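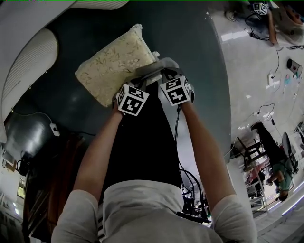 Where the Dukura oral history project stands

Last updated: 2023-04-01

Hello again to everyone at the Getilden fund! You asked for a page on how the second stretch of the grant is going, and I've been putting it off because March was so busy. So, a slightly long page.

The big news is that we have 21 interviews recorded, all with people who worked at the old Queiroz cannery or grew up in the streets behind it. I had promised you 11 by now, so I'm pretty pleased. A lot of that came from one lunch at the Preltton library, where people who hadn't seen each other since the cannery closed got talking and I just went from table to table with a sign-up sheet. Best afternoon of the whole project so far!

Typing them up is slower. I do the first pass with software and then fix it by ear, and the software has no idea what to do with cannery words (it keeps turning "retort room" into "report room", and the local street names are hopeless). Almost half of the recordings have a clean transcript now. The rest have a rough one that I wouldn't want anybody to quote from yet.

The scanning is in better shape. We have 1,921 pages from the staff newsletters and shift books, and they are all named the same way at last - I redid the first box after I changed my mind about how to write the dates. The shift books are more fun than I expected. Somebody on nights kept a running list of what was for supper, and it goes on for years.

Money: we're inside the budget on everything except postage. I hadn't thought about mailing release forms to people who've moved away, with a stamped envelope for the return trip, and that has come to $300 so far. I'd like to move that amount over from the printing line, which we've barely touched. If you need a form for that, send it along and I'll fill it in.

Two things are behind. The map of the streets hasn't been started, and I still don't have a yes from the county about borrowing their aerial photos. I've called and written, and I'll try going to the office in person next. The other one is the listening station for the library. They want it near the front desk, I'd like it somewhere quieter, and we're still talking.

Coming up, in the order I plan to do it: finish the clean transcripts, send each person their own copy to check, then pick the clips for the listening station. A few families have asked for the full recording too - I've said yes to that, provided the person who was interviewed agrees.

I'd also love to have you out for a visit once the station is in. Parking is behind the library, and the side door is the one to use before ten.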